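Sourdough swap, third winter running

If you've been meaning to start baking bread and keep putting it off, come along this Monday! The swap is back in the upstairs kitchen at Vidside, doors at 6:30 in the evening, and Marcelle Jacquet is bringing her rye starter again. It's the one that made such a mess of my fridge last December (my own fault, I screwed the lid on tight) and I have baked with it nearly every week since.

For anyone new, it works like this. You bring a clean jar with a loose lid. You take home a couple of spoonfuls of whatever starter you like the smell of, along with a card telling you what it eats and how often. If you have a starter of your own, bring plenty, and please write the flour on the label. Last time we had two jars marked only "Bob" and we never did find out which was the wheat.

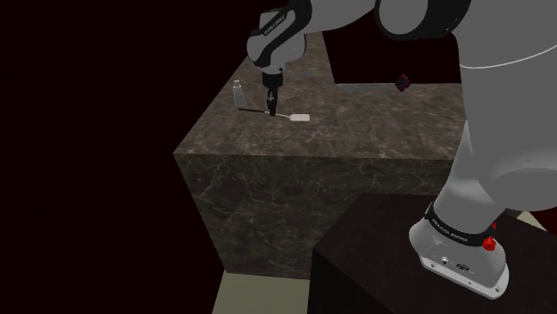
Issue 193

Marcelle will also be showing how she shapes a wet dough, which I'm really looking forward to. I used to add more and more flour until it stopped sticking to me, and then wonder why the loaf came out like a doorstop. She wets her hands and the counter instead, folds the dough over itself four times, leaves it alone for half an hour and does it again. After the third round it holds together beautifully, and you can feel the air in it. A heavy stone or metal counter is lovely for this, but Marcelle learned on a wobbly kitchen table and says it's fine as long as you keep a scraper handy.

The other thing people kept asking about after the last swap was rye. Rye doesn't stretch the way wheat does, so forget the folding and just stir it, spoon it into a greased tin and smooth the top with a wet spatula. Ottar Strand makes his with caraway and a spoonful of dark syrup. He bakes it hot for the first fifteen minutes, turns the oven down, and then (this is the hard part) wraps it in a towel and doesn't cut it until the next day. I've tried cutting it early. It was gummy right through and stuck to the knife, and Ottar was very polite about it.
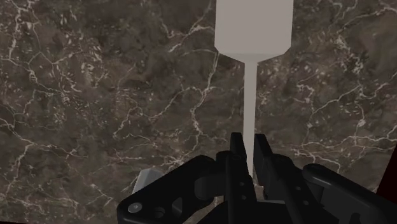 Flour is the last big question. We're putting in a group order with the Stistitz mill again, and the sheet will be on the counter by the sink. They do a stone-ground whole wheat that smells like a hayfield, plus a medium rye and a plain white bread flour. The bags are large, so find somebody to split one with unless you bake a lot or have a very cool pantry. Whole grain flour goes stale faster than you'd think, and I keep mine in the freezer in old ice cream tubs.

If you can't make it on the night, Marcelle is happy to dry some starter for you. She spreads it thin on baking paper, lets it dry and crumbles it into an envelope. Mix it with a little warm water and flour, feed it daily, and give it most of a week before you try a loaf.

Bring your own butter if you're fussy about butter. There will be soup, and Ottar has promised two of the caraway loaves, baked the day before and properly rested this time.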